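FOR IMMEDIATE RELEASE

Clorevum Releases Room-Shuffle Training Method for Household Robots

Robots trained in "wrong" rooms do better in new ones, company study finds

FLANDTHORPE, 9/30/18 - Clorevum, the household robotics software company, today released the results of its Futstead study, a simulation project on how robots learn to pick things up and put them away in homes they have never seen before. Method, room generator and test results all going out together. Free for academic use.

Short version: shuffle the room hard enough and the robot stops leaning on it.

Most simulated homes used for training look like a catalog. Matching floors, matching walls, a lamp where a lamp should go. Robots trained that way learn the lamp. Change the floor and the success rate drops, sometimes badly. Futstead takes the other road. Wall finish, floor finish, furniture, pictures, clutter, lighting, all drawn separately for every room, with no rule that any of it has to go together.

Numbers. The team built 1289 simulated rooms and held back 485 of them for testing. The trained controller never saw the held-back rooms. On the test rooms it finished the assigned pick or place task 73 percent of the time. Same controller, trained on matched rooms only, came in well under that, and the full table is in the technical report along with every failed run.

"We spent a long time making rooms look nice and it was hurting us," said Gerardo Pagano, head of research at Clorevum. "The robot was learning our taste in floors. So we took the taste out. Some of these rooms are frankly ugly and I've stopped apologizing for it."

How it works

Each room starts from a floor plan. The generator then picks surfaces from a shared pool, so a finish meant for a bathroom can land in a living room and the other way round. Furniture goes in next, then loose items on tables, seats and floors. A collision check throws out rooms the robot can't move through. It does not throw out rooms that are merely strange.

The controller gets camera views and joint positions. No map, no list of objects, no labels. It has to work out from the views what can be grasped and what is just pattern. This last part is where the older controllers fell down. A flat print on a floor, a framed picture on a wall, a busy stone texture: all of these used to pull the gripper off course. Under Futstead training those false reaches dropped, and they dropped most in rooms with heavy stone veining, wich the team did not expect.

Training ran in 2 stages. First stage, reaching only, in rooms with few loose items. Second stage, full tasks in cluttered rooms, with the surfaces redrawn at the start of every attempt. Skipping the first stage made training slower and the final controller worse. Details in section four of the report.

Ourania Tsolakis, who designed the room generator, said the hardest part was deciding what to leave alone. "Gravity stays. Table height stays inside a normal range. A chair is still a chair. Pretty much everything else is up for grabs," Tsolakis said. "People ask for a realism slider. There isn't one and we aren't adding one this year."

Two simulated views from the study, one close in at the gripper and one with both arms and the wider room:
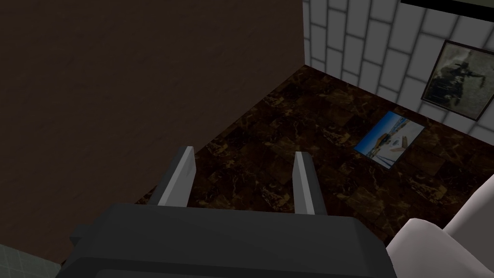
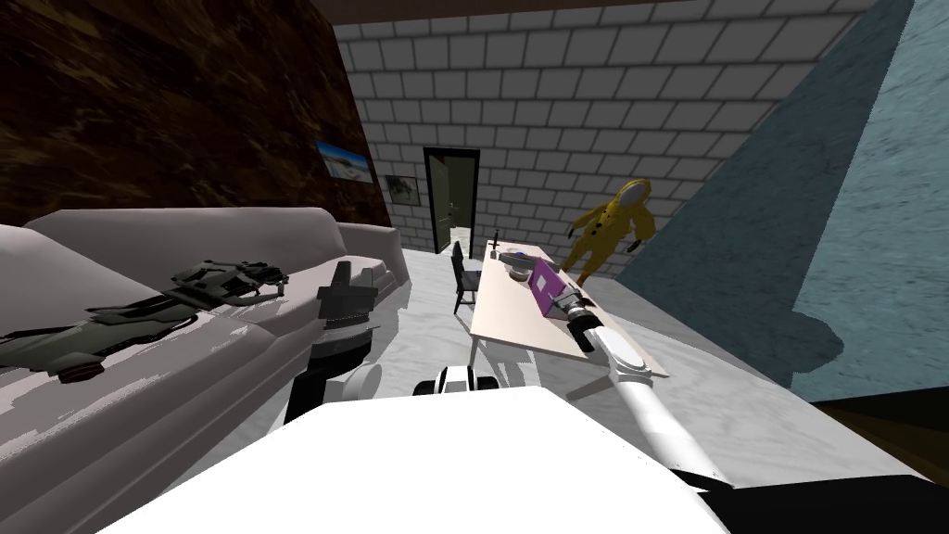
What it doesn't do

The result is a simulation result. Clorevum has not yet run the Futstead controller on hardware in an occupied home and makes no claim about it here. Soft goods remain hard. Clothing, straps and anything that folds accounted for a large share of the failed tasks, and the cloth model in the current build is simple. Glass is not handled at all. Lighting is drawn at random but does not change in the middle of a task, so a robot trained this way has never dealt with somebody switching a lamp off.

Stairs, pets and people moving through the room are also outside the study.

Hardware trials start in January at Karras, the company's test apartment in Flandthorpe. The plan is to run the same task list used in simulation, same order, same time limits, then publish both sets side by side whether or not they agree. Pagano's group expects the real numbers to come in lower and has said so in the report.

Availability

The technical report, the room generator and the full set of test rooms can be requested from the Clorevum research desk. Commercial licensing is handled seperately. Training rooms are supplied as generator settings and not as finished files, to keep the download small. Requests from university labs get answered first.

Press can ask for interviews with Gerardo Pagano or Ourania Tsolakis through the same desk. Please state your deadline. Higher resolution stills on request.

About Clorevum

Clorevum develops training software for household robots. Its offices and the Karras test apartment are in Flandthorpe. The company is privately held.

Media contact: Clorevum Press Office, Flandthorpe

###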